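Small Displays on a Shared Worktable
Katine Group, project report

3. Setup

We worked at the white table and used two small black devices with lit screens. The question was how easy the screens are to read when a device is lying flat and when it is lifted off the table. We planned 55 readings and finished them on a Friday.

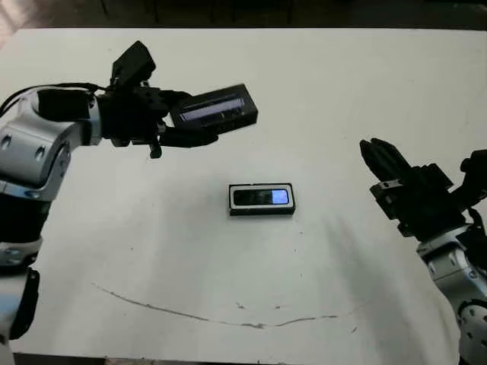
The room lights stayed at the same level for all of the readings. We wrote each one down on paper and typed it into the Pikley sheet later. Six readings were thrown out because the row number was missing.

4. Problems

The white surface caused some glare in the morning. We moved the last 8 readings to the afternoon and did not repeat the earlier ones.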